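Robot day at Ekitden!

So what is a gripper? Think of your thumb and one finger. Pinch. Now let go. Thats a gripper, and it's how lots of robots pick stuff up.

On open day you get to try one yourself. You hold it in your hand and squeeze. Jirayu Boonyarit shows you first, then it's your turn, 10 minutes each. Ages 7 and up.

The job: setting and clearing a table. Bowls, trays, chopsticks. Sounds easy? Chopsticks are thin and they roll. Go slow.
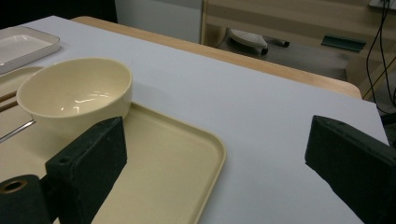
Soft foam helps too. It squishes a litle, so smooth things don't slip so much. Try picking up a grape with two spoons, then with two sponges. See?

Questions? Ask Cauã Miranda at the door. Bring a grown-up.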